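The Light at Vatis Road

The statement from the county ran to six lines, and I believed four of them.

A delivery van from Pivatari had been heading south on Vatis Road a little before sunup. A green sedan had been going east on Grunthorpe. They met in the middle. One driver went to the hospital with a broken wrist, the other went home. The last two lines said that weather was a factor and that the light was working.

I had been writing up wrecks for the Lightfoot paper long enough to know what "weather was a factor" means. It means somebody looked out the window. I had looked out mine that same morning in January, and the road was dry enough to chalk.
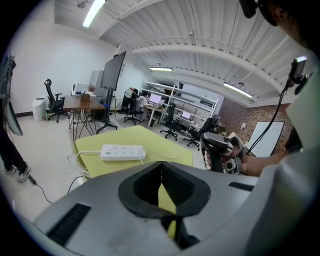 Who had the green light? Both drivers did, if you took their word for it, and the county had taken both and printed neither.

I drove out there after lunch and parked at the feed store. The glass had been swept into the gutter. I stood on the corner with my collar up and watched the light go through its paces, green, yellow, red, like a kid on his best behavior because the principal is in the room. I watched it for 46 minutes. It did nothing wrong. A deputy pulled over and asked if I was lost, and I said I was waiting for the light to change, and he didn't care for that.

"It's been checked," he said.

"By who?"

"By the people who check it."

He rolled his window back up. I wrote that down, mostly so he would see me writing.

The woman at the feed store told me the van had run it. The man loading her pallets told me the sedan had. Neither of them had been there before 7, when the store opened, and by then the tow truck had come and gone. They were very sure, though. They had each heard it from a customer. I bought a bag of birdseed I didn't need and asked whether the light ever acted up, and they looked at each other for the first time since I'd walked in.

"Only when it's cold," she said.

"Only early," he said.

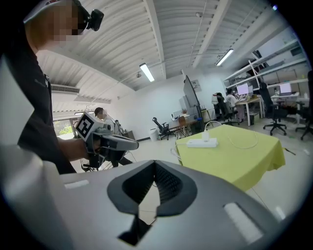
Witnesses are the part of this job I trust least, and I include myself. I've sworn to the color of a truck and been wrong. People see the end of a thing and build the start of it on the drive home. What I wanted was a driver with a small black camera on his head, like the person in the dark long-sleeved top, pointed at whatever he was looking at. Even then I suppose I'd have asked which way his head was turned. The van had no camera. Pivatari said so on the phone in a tone that suggested I'd been rude.

So I set the alarm and went back the next morning, in the dark, with coffee. It was colder than it had been. The feed store was shut. The light hung over the road and swung a little on its wire.

For a long while it behaved. Then a milk truck came down Vatis Road and the light went green for it, and I leaned out of the car to see the other side, the side that faced Grunthorpe.

Green.

It lasted 3 seconds, maybe less. The milk truck rolled through and never touched its brakes. Then the Grunthorpe side dropped to red, and the whole thing went back to being a model citizen.

I sat there with the door open. I had no picture of it. I had cold coffee, a notebook, and a story that came down to a man in a parked car saying he was very sure.

I called the county at nine. They told me it had been checked.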